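Review: Zollstead Handling Rules for Two-Armed Benches, ring-bound, 30 pages
Reviewed by Halima Ogola, 26 Mar 2023

We bought the Zollstead rules as a printed set with a wall card and a pad of check sheets. They cover household handling by a pair of robot arms at a table: pouring, wiping, stacking and passing from one gripper to the other. I have used them since September, mostly on pouring.

The best part is the section on setting out. It asks for a plain table, a plain cloth behind it, and nothing within reach that isn't part of the task. Caps come off and are put away before the arms are switched on. The receiving cup stands upright on the table and the idle arm stays low and to the side. None of this is new, but it is all on one page and a new starter can follow it.

The grip section is thinner. Rule 4 says to hold a bottle round the body and never by the neck, and I agree with that. It says very little about smooth painted surfaces, where we have had most of our slips. Hoi-yan Yip wrote us an extra half page on pad wear and we keep it tucked in the back.

Speed limits are given in a table which is easy to read. The stop rules are clear too: one person at the button, no reaching across the table while either arm is live, and a fresh check sheet after every stop. We logged 1,591 pours under these rules and the sheets held up well, though the boxes are too small for gloved hands.

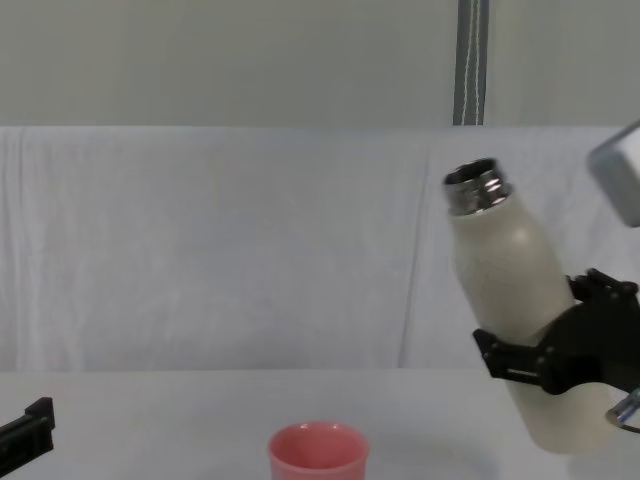 Pouring task with an uncapped bottle and a pink cup.

I would have liked more on cup height. The rules say to start the tilt with the mouth of the bottle "near" the cup and leave it at that. The older Romier set gave a figure for each cup size, and we still use it.

The binding is good and the pages wipe clean. The wall card has the stop rules in type large enough to read from the far side of the bench. Spare pads of check sheets have to be ordered separately, and ours took a while to come.

Worth buying for a small workshop. If you already have the Romier set, keep it for the cup heights.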